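Ticket: Success rate drops when instruction names the object by use and not by name
Project: Skumer (language-conditioned tabletop picking)
Component: policy evaluation, right arm
Status: Open, workaround available
Opened: 21st September

Summary

We evaluate the Skumer policy with two kinds of instruction. The first kind says the name of the object ("pick up the brush"). The second kind says the use ("pick up the thing for scrubbing"). In our earlier report, written in March, both kinds gave nearly the same success. After we moved to the new checkpoint, the first kind is still good but the second kind is clearly worse. I want to find out if this is a real property of the model or a mistake in our evaluation.

Setup

Checkpoint: Bucur, step 3000 of fine-tuning
Training set: 293 demonstrations, all teleoperated, with object positions changed between them
Instruction variants per object: 2
Scene: one table, mixed household objects, plain curtain behind
Inference: Fikow server, same machine as before

Steps to reproduce

Place the objects on the table, most of them in a back row, the slipper and the brush in front. Bring both arms to the home pose. Send the instruction by use, wait until the hand stops, and note which object it holds. Return the object and repeat with the instruction by name. Do not change the layout between the two.

Expected: the same object is chosen for both instructions.
Observed: by name, the brush is chosen. By use, the right arm often goes toward the slipper first, then stops above it, and sometimes it closes the hand there.

First check — perception

I was thinking first that the brush and the slipper are too near to each other, and the model sees them as one dark object. For this I kept the layout and sent only the instruction by name. The grasp went to the brush every time, so the policy can separate the two when the words are clear.
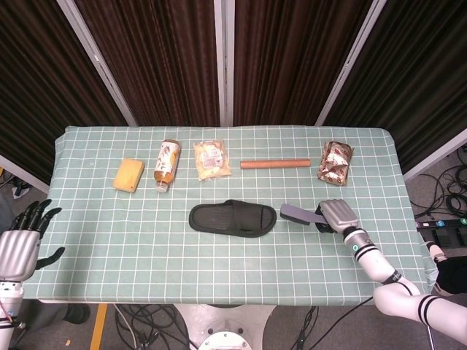 Right hand closed on the bristle head of the brush, handle toward the slipper. Instruction by name.

Please note also the grasp point. The fingers come over the bristle head and leave the handle free. In the demonstrations the operators took the brush both ways, so I do not count this as an error. But for a later scrubbing task it will be a problem, and I opened a separate ticket for it.

Second check — order of objects

I exchanged the slipper with the sponge, so the sponge was in front beside the brush. Now the instruction by use sent the arm to the sponge. This is not a fair test, I understood it only after I did it: a sponge is also a thing for scrubbing. I leave the result in the log but it must not go into the table. The layout with the tea bottle in front is better for this purpose, because no person would scrub with a bottle. With the bottle in front, the arm hesitated again, but toward the bottle.

So it seems the policy does not confuse the brush with the slipper specially. When the instruction is not clear to it, it prefers the object nearest to the middle of the table.

Third check — the text side

I compared the instruction files of both checkpoints. In the old file the sentences by use were written by hand and had many forms. In the new file they come from the Gornelano template script, and the script has an error: when an object has no entry in the list of uses, it writes the sentence "pick up the object" and gives no warning. The brush had no entry. The slipper also had none. This means that for these two objects the model was trained with a sentence which has no information, and going to the middle is perhaps the best guess it could learn.

The evaluation script does not use Gornelano, therefore at test time the model received correct sentences that it never saw in fine-tuning.

Workaround

Use the instruction by name until the next checkpoint. If you need the instruction by use, paste the old hand-written file in the place of the generated one and fine-tune again from the base. Continuing from step 3000 did not help in my short trial, the habit of going to the middle stayed.

What is still open

1. The script must stop with an error when an entry is missing. I prepared the change but it is not reviewed.
2. The results by use in the draft must be marked as not valid for the brush and the slipper. The other objects have correct entries, I checked them in the list one by one.
3. I would like to know if the preference for the middle also exists in the March checkpoint. We did not save the hand paths at that time, only success or failure, so somebody needs to run it again.

Update, same ticket

The retraining with the hand-written file is started on the Fikow machine. I will repeat the first layout without changes when it is finished, and add the numbers here. Please do not close the ticket before this.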